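Divcombe Home Notes
3/19/24

A thread on painting a hallway, from someone who thought she had opinions about gray. 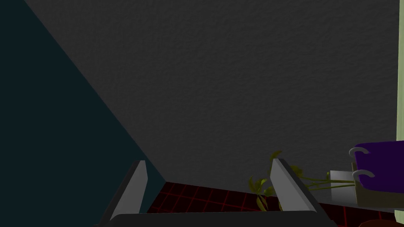
Dark gray with a rough texture, teal alongside.

1/ The hallway in my house on Divcombe has been beige since before I moved in. I own 50 paint chips and have loved each of them for one evening.

2/ The front-runner was a gray called Mahuika. On the chip it looked like expensive stone. On my wall, after dark, it looked like a parking garage with a coat rack.

3/ So I bought sample pots. Griridmont sells them small enough to feel like a bargain, and I have now bought enough of them to have paid for a real can. Well played, Griridmont.

4/ Useful thing I learned: paint your samples on big pieces of poster board and move them around. Do not paint nine squares directly on the wall by the front door and then have people over for dinner.

5/ Every guest picked a different square. One picked the beige.

6/ Texture is its own argument. I wanted something with a bit of tooth to hide the dents from the last sofa. The person at the paint counter asked if I had ever dusted a textured wall. I had not. I went home and thought about that.

7/ Then there's trim. White trim next to dark gray looks sharp in magazines, where people don't own shoes. Mine will be getting a deep blue-green called Brikine, on the theory that scuffs will be hard to find.

8/ Budget update: I set aside 300 dollars for the whole hallway. A runner I like costs 300 dollars. You can see where this is heading, and it's toward a hallway with a very nice rug and beige walls.

9/ For the two people who asked about lighting: yes, change the bulbs first. I swapped the cold ones for warm ones and three of my rejected grays came back looking for a second chance. I'd thrown out the chips.

10/ A mirror went up in October, opposite the closet. It was supposed to double the light. What it mostly doubles is the coats.

11/ Current status: one wall primed, a roller soaking in the laundry sink, and the poster boards living behind the couch. If anyone wants a barely used sample pot in Mahuika, I have 2.

12/ Please don't send me links to wallpaper. I've already looked at wallpaper.

Print this thread
E-mail this to a friend

Recent threads
The rug pad is costing more than the rug
Open shelves, one year of dust later
How many throw pillows before you can't sit down
Curtains: I measured wrong, twice
A lamp I found at a yard sale and what it cost to rewire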